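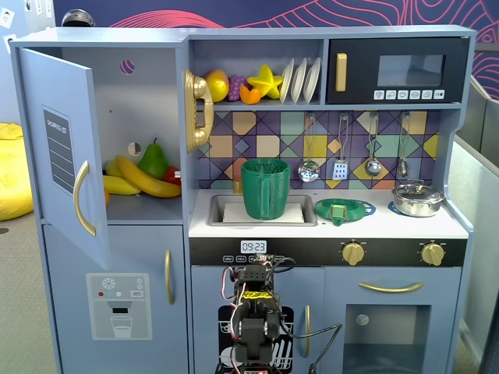
A play kitchen with a shopping list panel on the fridge door.

How to keep a running grocery list that the whole house uses

By Subira Koech

A running list is a list that lives in one place all week and gets written on when something runs low. On shopping day you tidy it up, take it to the shops and start a new one. The method below is the one we use in a house with two adults, two kids in primary school and a lodger, Czesław Walczak, who does his own cooking but shares our staples. It needs paper, a pen and half an hour to set up.

I've tried phone apps. They work well for one or two people who both have phones in their hands. They don't work for a seven-year-old who has finished the milk, so ours is on paper.

What you need

A pad of A5 paper or a stack of scrap sheets
A magnetic clip, or a cup hook and a bulldog clip if your fridge isn't magnetic
A pencil or pen on a string
A second sheet for your staples (see step 2)
A plastic sleeve for the staples sheet

Whiteboards are fine if you take a photo before you leave the house. The trouble we had with ours was sleeves. Anyone reaching across for the freezer handle took the bottom half of the list off with them.

Step 1. Pick the spot

Put the list where people are standing when they notice something is gone. For most kitchens this means the fridge door or the inside of the pantry door. Hang it low enough for the shortest person who can write. If you have a child who can't write yet, let them stick the empty packet in a basket or on the bench under the list, and copy it down when you go past.

Tie the pen on. Use a longer string than you think, so left-handers can reach.

Step 2. Write your staples sheet

Staples are the things you want in the house at all times. Go through the pantry, fridge, freezer and laundry cupboard and write down what you would replace without thinking. Leave off anything you only buy for a particular recipe.

Ours came to 31 items, which was too many to read quickly, so I grouped them by where they are kept:

Fridge: milk, butter, eggs, plain yoghurt, cheddar, carrots, lemons
Freezer: peas, sliced bread, berries, puff pastry
Pantry: rolled oats, rice, pasta, tinned tomatoes, chickpeas, tuna, plain flour, sugar, olive oil, vegetable oil, peanut butter, Vegemite, tea, coffee
Laundry and bathroom: dishwashing liquid, washing powder, toilet paper, bin liners, toothpaste, soap

Next to each one, write the point at which it should go on the list. I call this the trigger. For flour ours is "when you open the last bag". For eggs it is "3 left". For toilet paper it is "when the spare packet is opened". The trigger matters more than the quantity you buy. If people wait until something is finished, you will always be a few days behind.

Slide the sheet into the sleeve and put it behind the running list or beside it.

Step 3. Rule up the running list

Divide the page into four boxes and label them Fruit and veg, Cold, Dry, and Other. Four is enough. I once made a version with eleven aisles in shop order, and then our supermarket moved the baking goods.

Leave a strip down the bottom for notes such as "Grandma here for tea" or "school camp, need muesli bars". These change what you cook, and it helps to have them on the same piece of paper.

Step 4. Agree on the rules

Keep them short and tell everyone at once, over dinner if you can. Ours are:

If you hit the trigger, write it down before you leave the kitchen.
Write the thing and the size. "Milk" is no good in a house that buys two kinds.
If you want a treat, put your initial next to it.
If it isn't on the list, I won't be going back out for it.

The last rule takes a few weeks to sink in. Expect one week without cereal. Don't rescue anyone by making a special trip, or you will be making it every week.

Step 5. Plan meals from what you have

The night before you shop, take the list down and open the fridge. Look for what has to be used first. Half a cabbage, a tub of ricotta with two days on it and some soft tomatoes are already most of a meal. Write down two dinners that use up what is there, then fill in the rest of the week.

I plan five dinners and leave two nights open. One is leftovers and the other is eggs on toast or whatever is in the freezer. When I planned all seven we threw food out.

For each dinner, write only the missing ingredients on the list, with amounts. Czesław makes a big pot of bolognese that feeds all of us twice, and it takes 900 grams of mince. If I write "mince" I come home with a 500 gram tray and he has to stretch it with lentils. Amounts save arguments.

Step 6. Check the list against the cupboard

Before you leave, read the list out in the kitchen while someone else opens the doors. This takes five minutes. You will usually find that one thing is already there behind something taller, and that one thing nobody wrote down is missing. Look in the staples sheet for anything close to its trigger and decide whether it can wait another week.

Circle the items you need that day. Anything not circled can be skipped if it's dear.

Step 7. Set an amount and write it at the top

If you have a food budget, put the figure at the top of the page. To find a realistic figure, keep your dockets for four weeks and average them before you try to cut anything. Our average was $211 a week, including cleaning products and the odd bottle of shampoo. I had been telling people it was a good deal less.

Keep the first few completed lists with their dockets stapled on. They show you what you buy off-list. For us it was crackers, dips and drinks bought on the way home from swimming, and most of it went once we started packing a bag of sandwiches.

Step 8. Shop in the order food spoils

Start with dry goods and cleaning products, then fruit and veg, then cold, then frozen. Most supermarkets put the fruit and veg at the door, so you have to walk past it and come back. If that is a nuisance in a crowded shop, put it in the top section of the trolley and keep tins out of there.

Cross items off as they go in the trolley. If something is out of stock, put a ring around it and leave it uncrossed so it moves to next week's page.

In January and February take an insulated bag for the cold things, even for a short drive.

Step 9. Start the new page as you unpack

Do this before you sit down. Copy across anything with a ring around it, write the week's dinners along the bottom strip, and clip the page up. As you unpack, bring the older food forward and put the new behind it. A piece of masking tape with the date on opened jars is worth the trouble if you have a deep fridge.

Getting children to use it

Ours started properly when they were given jobs. The older one is in charge of breakfast foods and checks them on the night I plan meals. The younger one does fruit. She gets a say in which fruit we buy, within reason, and is expected to notice when the bowl is low. Let them spell things however they like. I've bought "spageddy" and "yogit" without any trouble.

Small children can join in with a pretend shop. Read them a short list, let them find the food and put it away, then swap over and let them read you one. Pictures cut from a catalogue work for children who aren't reading. Keep it to a few items at a time and stop when they've had enough.

Common problems

People write things too late. Move the trigger up. If you keep running out of milk at two litres, make the trigger "when the last bottle is opened".

The list fills up with treats. Set one treat each per week. Initials make this easy to police.

You have too much of something. Cross it off the staples sheet for a month. We had a shelf of chickpeas from buying a tin every week out of habit.

Two people shop on different days. Tear the page in half. One takes the top two boxes and the other takes the bottom two. Whoever gets home last starts the new page.

The pen goes missing. Tie on a pencil. People don't walk off with pencils.

Updating the staples sheet

Go over it when the seasons change. Porridge oats drop off ours in summer, and soup bones and barley go on in winter. Write the sheet in pencil, or keep a spare copy in the drawer so you only have to rewrite it once or twice a year.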